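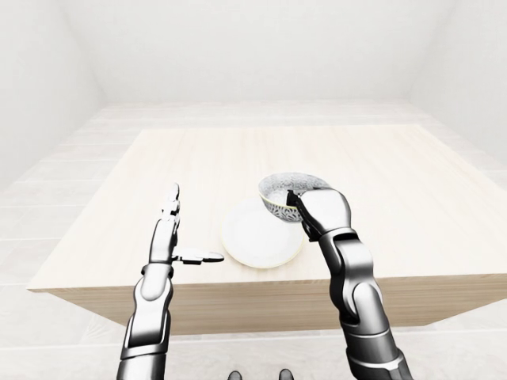 Figure 3. Views from the simulated tabletop task, recorded from the robot's own head position. Source: Prukomero data collection, rendered in Gorel.

4.2 Collecting Demonstrations

All of the examples used to train the policy were gathered in simulation. An operator wears tracked gloves and a headset and drives the two arms directly, seeing the table from the robot's point of view. The operator's wrist position sets the target for each arm, and finger bend is mapped to the joints of the matching hand. We recorded 1,000 attempts at the bowl-and-plate task in this way, spread over 27 sessions at the Flirkport site.

Each attempt begins from a reset state. The plate and the bowl are given new positions on the tabletop, drawn from a fixed region in front of the robot, and the instruction is the same every time: put the bowl on the plate. The operator decides when the attempt is over and presses a foot pedal to close the recording. Attempts in which an object leaves the table are kept but flagged. 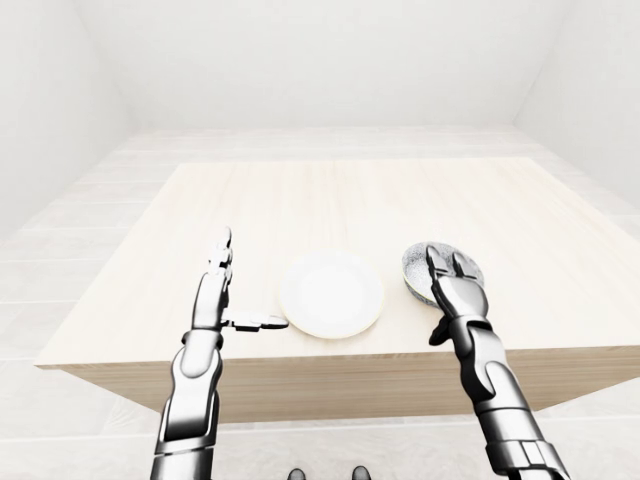 We left the choice of grasp to the operator. Early trials used a scripted approach direction, and the resulting data looked tidy but held very little variation near the moment of contact. With free control, operators pick up the bowl by the rim, from the side, or with a mix of the two, and they correct themselves often. These corrections turned out to matter for training. A policy trained only on clean attempts had no examples of what to do after a poor first contact, and it tended to freeze or push the bowl away.

The free hand raised a separate question. Its joint values are part of the recorded action even when it does no work, so small drifts in the operator's idle arm end up in the training set. We considered masking that arm out and decided against it, as later tasks in the Pagano set need both hands.

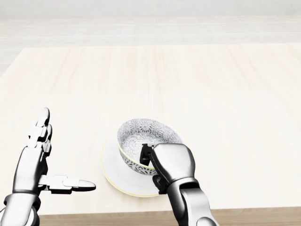 One operator objected to this in the session notes, writing that an idle arm is tiring to hold still and that the drift says more about the person than about the task. We took the point in part. Sessions were shortened, and a rest pose was added that the operator can lock with a button. While the lock is on, the recorded values for that arm are constant and the frames carry a marker, so they can be weighted differently later.

Filtering was done in 2 passes. The first pass was automatic and removed recordings with dropped tracking or missing frames. In the second, a reviewer watched each remaining attempt at normal speed and gave it a label: success, partial, or failure. An attempt counted as a success only if the bowl ended up resting on the plate with both hands clear of it. Partial attempts - mostly bowls left leaning on the rim - were kept for training but not used in the evaluation split.

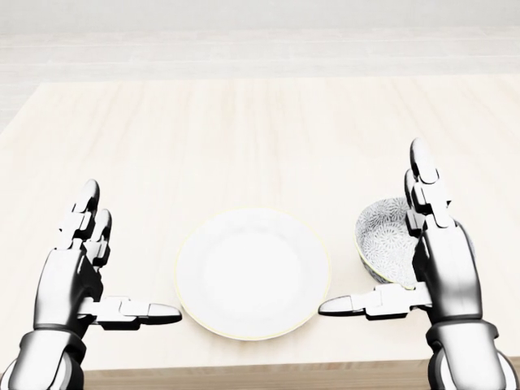

Object positions were also checked for balance after each batch. Operators who were allowed to skip a layout skipped the same ones, usually those with the two objects close together, so the skip option was removed after batch 5. The affected layouts were then recorded again by a different operator. We did not rebalance by copying existing attempts.

The room and lighting were held fixed throughout. Changes in appearance are applied later by replaying the stored states with new materials, as described in Section 4.3.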